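Re: [baltic-gas] Who pays if the Vikport terminal is late?
Date: 03/09/2020
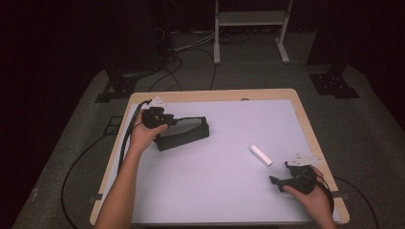
Who carries the cost if the Vikport terminal does not open on time? Under the law as it is written now, the household customers carry most of it, through the network part of the gas bill, and the shareholders of the terminal carry a small rest.

I give this answer first, as the question was asked three times in this thread and each time we went away from it to talk about pipelines and presidents. Below I try to explain how I come to it. I ask you to excuse my English, I read these papers in another language and some of the terms I have to translate by myself.

I quote the earlier message so that new subscribers can follow:

> I have read the press release of the ministry and I do not see the
> problem. The terminal is a private investment. The shareholders take
> the risk, this is what shareholders are for. If the floating unit
> comes one winter late, then they lose one winter of income and the
> rest of us continue to buy gas from the east as before. It is not
> nice but it is not a public matter.
>
> What I find more worrying is that the connection line to Tipoki
> still has no permit for the river crossing. Without this line the
> terminal can be as ready as it wants, the gas will not go anywhere.
> Does anybody on the list know if the permit is delayed for technical
> reasons or for political ones?
>
> Also, can somebody please explain to me the "security supplement"?
> I see it on my bill since January and my supplier only sends me a
> leaflet.

I will go through these points, but I take them in a different order.

The security supplement

This is the heart of the matter, so I begin with it. The supplement was created by an amendment to the energy act, and the idea sounded reasonable to most parties at that time. The country had one supplier and one pipe. A second way for gas to come in is useful to everybody, also to those who never buy a single unit from the terminal, and so everybody who is connected to the network should pay a little. I agreed with this idea then and I agree with it today.

The difficulty is in the paragraph which says when the payment starts. One would expect that it starts when the terminal is in operation. In the first draft it was so. In the final text the supplement starts when the terminal company has "entered into binding obligations", and the company entered into them when it signed the charter contract for the floating unit. For this reason you see it on the bill since January, although there is no ship and there is no gas.

The supplement is fixed for 5 years and the regulator may look at it again only after this period. There is one exception, for "substantial change of circumstances". I have searched for a definition of these words in the act and in the explanatory note, and I did not find one. A lawyer on this list may know better than me, and I would be glad to be corrected.

Private investment or not

The earlier message says that the terminal is a private investment. On paper this is correct. The port company of Vikport holds the land and the jetty, and the terminal company is a separate firm with its own shareholders. But the income of this firm comes from two sources. One is the fee from the traders who bring gas through the terminal. The other is the supplement. In the business plan that was given to the parliament, the second source is the larger one in every year of the charter.

If the opening is delayed, the first source stops and the second continues. So the shareholders do lose something, the earlier message is right in this. They lose the smaller part. I would not call this the risk of a private investor in the normal meaning of the word.

Some members of the opposition have now asked for the supplement to be paid into a blocked account until the first cargo has been unloaded. I think this is a sensible proposal, and it is a pity that it was presented together with a lot of loud speaking about foreign interests, because the government could then refuse the whole package without answering to this one point. Both sides talk about geopolitics as this costs nothing, and the article on the blocked account was discussed in the evening, when the journalists had gone home.

The line to Tipoki

To the question on the permit: as far as I understand, the reasons are technical in the beginning and political in the end. The original route went around the wetland on the north side. It was longer, and it had its environmental permit. Then the route was changed to the direct one, under the river, to save time. For the new route a new assessment was necessary, and the assessment must be open for comments by the public, and also by the neighbouring country, as the river leaves our territory a short distance later.

The ministry received 3358 written comments. Most of them are the same letter with different signatures, but each must be registered and answered, this is the law and I think it is a good law. What is not so good is that the office in Tipoki which must do this work has 3 employees. The ministry promised to send more people from the capital. When I telephoned to the office last week, I was told in a very polite way that they are still waiting.

I do not believe the theory that the neighbouring country is blocking the permit on purpose. They sent their comments within the period and the comments are short. They ask for the depth of the drilling and for a monitoring point downstream. A government that wants to block something writes a much longer letter.

"We continue to buy from the east as before"

Here I must disagree more strongly. The present supply contract has a clause on minimum quantity. It was negotiated downwards for the coming winter, in the expectation that the terminal would take a part of the demand. If the terminal is not there, we must buy the missing quantity outside the contract, and the price for it will be the price of that day. At this moment the price of the day is low and people are relaxed about it. It was low also in other summers.

There is gas in the storage, and I do not want to make anybody afraid. In a mild winter we will not notice anything. In a cold one the fertiliser plant will be asked to reduce first, then the district heating companies must change to oil where they can, and households are last. The order is written in the emergency plan, which every subscriber can read on the pages of the regulator. Please look at the annex and not only at the summary, the summary is from the older version.

The Fulham study

Several people have sent me the study by Fulham, the consultancy, and asked what I think of it. It is a serious work in the technical chapters. The chapter on demand I find weak. It assumes that industrial demand grows every year until the end of the charter, and after this spring I do not know who can still believe in it. It also compares the cost of the terminal with the cost of having no gas at all for a whole winter. With such a comparison every project looks cheap. A better comparison would be with the enlarged connection through Plosthorpe, which was studied some years ago and then put away. The study mentions Plosthorpe in one footnote.

I do not say that Plosthorpe is the better solution. The compressor there is old, and the line depends on a transit country which has its own difficulties. I only say that more than 200 pages should have room for it.

What can be done now

The regulator has opened a consultation on the network tariffs for next year. Formally the supplement is not a part of it, but the consultation form has a free field at the end, and the regulator is obliged to publish the contents of this field. If you write there, please write in your own words and keep to the question of the blocked account. The same letter copied many times does not help, as the example of the river crossing shows.

I have translated the relevant paragraphs of the act and can send them to those who want to have them, as plain text. The translation is mine and has no legal value.

One correction to my own message from last month: I wrote that the charter can be cancelled without penalty before the ship leaves the yard. This was wrong. There is a penalty, it is only lower before this moment. The amount is blacked out in the public version of the contract.

With kind regards to all on the list

--
To leave this list, send an empty message with the subject "unsubscribe" to the list address.
Attachments larger than the limit are removed by the server.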